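OK so I've been meaning to write up my first real go at a 40 meter antenna in an apartment. Thread, because I can't keep anything short.

Background: I got my license in July, second floor, no yard, and a lease that says nothing goes on the outside of the building. My whole outdoor world is a balcony I can cross in two steps.

First try was a loaded whip clamped to the railing. The tuner was happy. I called CQ for an hour and heard back from absolutely no one. The noise on receive was S7 all evening long and I figured that was just city life.
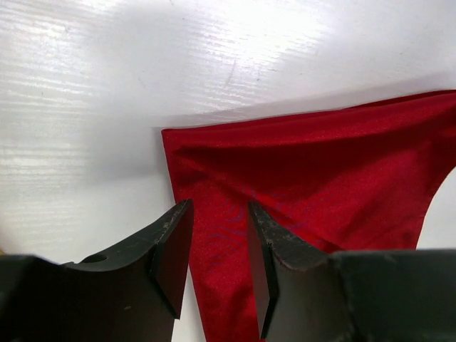 So I asked at the Pacheco club net and Rochelle Wihongi came back to me right away with one question: what are you using for a counterpoise? And I said... the railing? Long silence on the repeater.

She told me to cut some wire and lay it down inside along the baseboards, then stop worrying about making it look like the diagrams. I had a spool of cheap speaker wire in the closet. Split it, cut it, taped it down behind the couch.

Big change! Not magic, but the match stopped jumping every time I touched the radio case, and that alone made me feel like a genius for a whole evening. 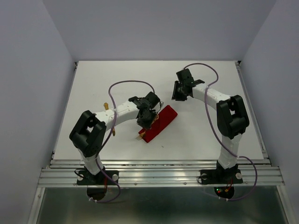

Next up was the noise. Rochelle's advice was to run the radio off a battery, flip the main breaker, and then turn things back on one at a time while watching the meter. Set your gear up in the middle of a plain white tabletop, like the one in that photo with the red block on it, so you aren't digging around for the key in the dark. I used the ironing board. It worked fine until I leaned on it.

The breaker thing took most of a Saturday-length chunk of my life and was worth every minute. The fridge was innocent. The TV was innocent. The big offender was a Clisemel lamp dimmer in my own bedroom. I'd been blaming the neighbors for months!

Pulled the dimmer, put in a regular switch, and the noise dropped to S3. Suddenly there were people on the band. They'd been there the whole time.

Second offender was the charger for my old laptop. That one only hashed up the bottom end of the band, right where I like to sit with the key, so of course it did. 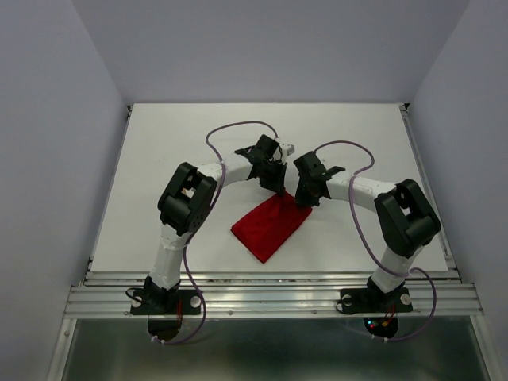 Two arms and one crumpled red cloth.

With the noise down I tried again at 10 pm, 7 watts, CW, hands shaking. Called CQ maybe four times. And somebody came back!!

It was Ivana Retamal, over in Semamska, 377 miles by the map. She gave me a 449, which I have now told everyone I know, including my dentist. She slowed way down to match my sending, and when I botched her name twice she just sent it again — no fuss at all.

I'm running about as slow as a person can go, by the way. Around 12 words a minute on a good night. If you're sitting there waiting until you're "fast enough" to get on the air, please come call me. I'll be glad for the company.
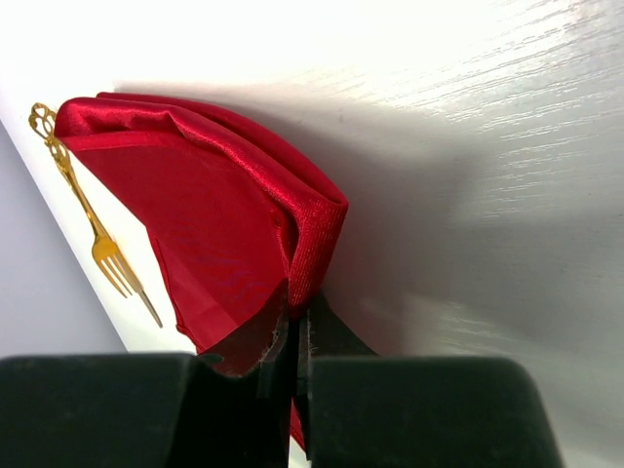 Since then I've worked a handful of stations, and the best one so far was 710 miles out, right at sunrise with coffee in my other hand. He faded before we got past signal reports. Still counts, it's in the log.

Stuff I'd do differently: lay the counterpoise wires first, before spending a dime on anything else. I bought a second-hand Vosaren tuner thinking it would fix everything, and all it did was hide the problem from my radio. Good tuner, wrong job.

Also label your wires. I have one running behind the bookcase and I have no idea what the other end is hooked to. I'm a little scared to pull it.

Next plan is a thin wire off the balcony to the maple out front, up at dusk and down before bed. I need to ask the building manager about it first, because I like living here. If anyone has talked a landlord into this, tell me what you said, word for word please.

I'll be listening on 40 tonight after dinner, down near the bottom end. Send slow — I've got the pencil ready.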